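The Bottle on the Table: Notes From a Skeptical Water Drinker

I spent most of August listening to people tell me that the right bottle would change my life. Violeta Zúñiga swears by her Drasik flask. Henryk Tokarz paid for a Stüber with a lid that locks in 2 places, and he still gets wet socks. I went the other way and looked at the cheapest kind there is. One picture, and then the notes I kept while I was using mine.
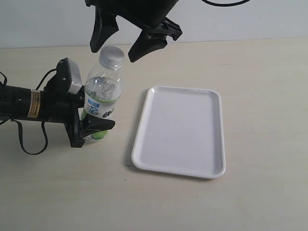 Clear plastic, ridged sides, silver-gray screw cap. Water in it. I have yet to hear what more a bottle needs.

On the ridges: Yamila Núñez says they're for grip. Maybe. Every brand has a story about its ridges, and I've dropped smooth bottles and ridged ones about equally often. What I will say is that thin plastic with no ribs at all folds up in my hand the moment I twist the cap.

On the cap: a plain screw cap is a dull piece of design and I trust it more than any flip-top I've owned. The Citwood I tried had a spout, a straw and a hinge. It leaked from the hinge. The ridged edge on a cap like this one is enough for me to get it open, though Eulalia Arancibia, who has arthritis in both thumbs, disagrees and is right to.

On being see-through: the only feature I'd argue for. I can tell how much I have left. The Hoklow catalog calls this "hydration visibility" and wants extra for a version with lines printed on the side.

On size: mine holds 500 ml. Emiliano Gallardo insists that 400 is plenty for an afternoon. It may be, if you spend the afternoon sitting down.

On pale tabletops: they make any bottle look better than it is. Stand one on a light beige top with a plain wall behind it and half the work of a catalog shot is done. Keep that in mind when you're shopping from pictures, mine included.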